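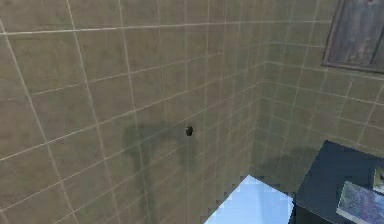

Grout

Grout is the material used to fill the gaps between tiles. It is usually a mix of cement, water, pigment and, depending on the width of the gap, sand. It makes up a small share of any tiled surface and receives most of the complaints.

The word comes from an older English term for coarse meal or porridge, which the wet product still resembles. Civil engineers also use "grout" for the fluid cement pumped into rock, under machine bases and around anchor bolts. That material is covered elsewhere and has a much better reputation.

Purpose

Tiles are never exactly the same size, whatever the box says. A joint between them absorbs the difference, locks the edges in place and keeps dirt out of the gap. It also lets the tiler pretend that the wall was straight to begin with. Ordinary cement grout is not waterproof, a fact many homeowners learn from the ceiling of the room underneath. In showers the real barrier is a membrane behind the tile, if somebody put one in.

Types

Sanded grout contains fine sand, which limits shrinkage, and is used in wider joints. Unsanded grout is smoother and goes into narrow joints and next to soft stone that sand would scratch. The usual dividing line is an eighth of an inch, and tilers who agree on little else will generally accept it.

Epoxy grout replaces the cement with a resin and a hardener. It resists stains and most household cleaners. It also sets quickly, costs more and sticks to everything, including the installer. Single-component grouts come ready mixed in a tub and are sold on the strength of being easy.

Color

A grout close in color to the tile hides uneven spacing. A pale grout against darker tile draws the grid in plain view, along with every decision the tiler made. Designers tend to like the second option and cleaners the first. Manufacturers offer long color charts in which a large share of the entries are gray under names borrowed from weather, pebbles and birds.

Grout dries lighter than it looks in the bucket. Too much mixing water, or too much on the sponge afterward, can leave it blotchy, and color may also vary from one batch to the next. The standard advice is to buy enough at the start. The standard practice is to run out behind the toilet.

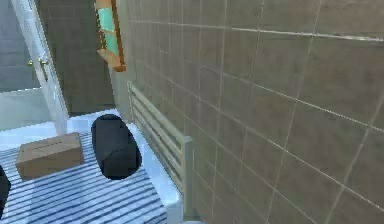 Tiled wall with pale grey joints and a ladder-style towel rail.

Application

The mix is left to stand for a few minutes, stirred again and pushed into the joints with a rubber float held at an angle. The excess is scraped off diagonally so that the float doesn't dig into the lines. Once the grout has begun to firm up, the surface is wiped with a damp sponge, and later a haze is buffed from the tiles with a dry cloth. Haze left overnight becomes a feature of the room.

Inside corners and the joint between wall and tub should be filled with flexible sealant, as the surfaces there move separately. Grout is used in these places anyway, and it cracks.

The Wilthorpe baths

The public baths at Wilthorpe are sometimes cited in the trade as a lesson in joint width. The main hall was retiled by the contractor Dal Bello with joints only 2 millimeters wide, chosen for their elegance. By the following November about 700 tiles had come loose. The inspector, Raed Atallah, blamed missing movement joints and described the finished wall as "very handsome and under considerable strain." The hall was tiled again by Rarnik, with wider joints, and has been called ugly ever since by people who swim there every week.

Maintenance

Cement grout can be sealed after it cures, and most sealers need to be renewed from time to time. Acidic cleaners, vinegar among them, slowly eat the cement. Vinegar remains the remedy most often recommended by relatives.

Badly worn grout is raked out with a hand saw or an oscillating tool and replaced. Grout pens, which paint over the joint, are popular with landlords.

See also

Caulk
Mortar
Thinset
Tile spacer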